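Taltano kitchen capture kit, trial unit
Pre-use safety check with comments
Site: Clellanden, test kitchen 2
Checked by: Khanyisile Le Roux
Date: Nov 3, 2024
Kit serial ends 803. Supplied by Lodby on a 60 day trial, decision to buy still open.

Head unit and strap
OK. Strap holds with head down. Rear buckle pinches hair, told Lodby last time, still the same part.

Battery pack
OK, no swelling, no cracks in case. Clip is weak. Came off the waistband twice while bending to the low cupboard. Want a belt, not a clip.

Cable, head to pack
COMMENT. Too long. Loops out at the elbow on the right side. Taped down for now. Must not hang in front of the wearer when a knife is out. Lodby to quote for the short one.

Weight on head
153 g per the sheet, not weighed here. Fine for prep, neck gets tired after almost 60 minutes. Set breaks.

View of hands
OK. Both hands and the whole board stay in view at normal standing height, no need to crane. Checked on the fruit cutting task, pieces look like apple.
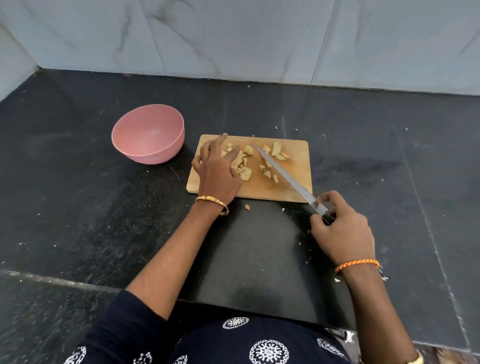

Knife task, wearer's view. Both hands, blade and board in view.

Knife work, wearer
COMMENT. Bangle on left wrist, thread bracelet with a charm by it on the right. Our own kitchen rule is bare wrists for blade tasks, Taltano's manual says nothing about it. Ask them to add a line. Long knife, fingers spread on the pieces on the other side of the blade. Remind wearers to curl fingertips before each cut.

Board
Flat on the stone. Can't tell if there is a mat under it. Put a damp cloth under from now on and add to setup card.

Counter
Crumbs and scraps on the black stone, one chopped piece just off the board. Wipe between takes. Pink bowl to the left is empty, move it closer so cut peices go straight in.

Glare
Checked on playback, pass. Re-check with the window blind up, not done today.

Stop button
FAIL first try, OK second. Needs a long press and theres no beep. Wearer can't tell it stopped without taking the unit off. Not acceptable with a knife in hand. Voice stop is in the Xavier software update, we don't have it yet.

Heat
Housing warm at the temple after a full run. Not hot. Keep an eye on it.

Cleaning
Wipes only. Brow pad comes off and washes ok, spare pad missing from box.

Result
Usable for cold prep with comments above. No stove work until stop button is sorted. Short cable and spare pad before we talk price. Next check later in November, same task, same wearer if posible.

K. Le Roux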